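How to check your Vavdale College results online

My daughter's marks came out in May last year and I made a mess of finding them, so I wrote the steps down for the rest of you!

Get the admit slip out first. You'll want the roll number and the centre code (ours was 5 digits, printed tiny).

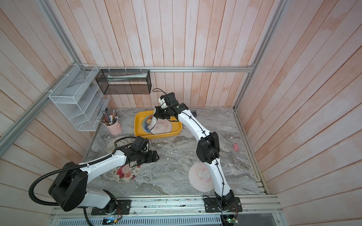 Two arms on the front rail, flowery mat below.

Open the results page, pick the Drovton region and type the roll number with no spaces. If it hangs, wait three minutes and try again – don't keep hitting refresh like I did.
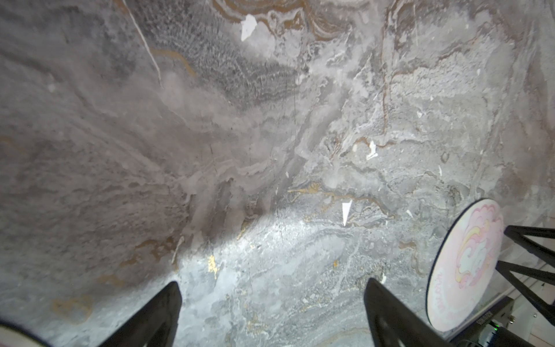

Once the marks show up, save a copy straight away and check the total out of 600. Rechecks close after four days, and the form's under Student Services.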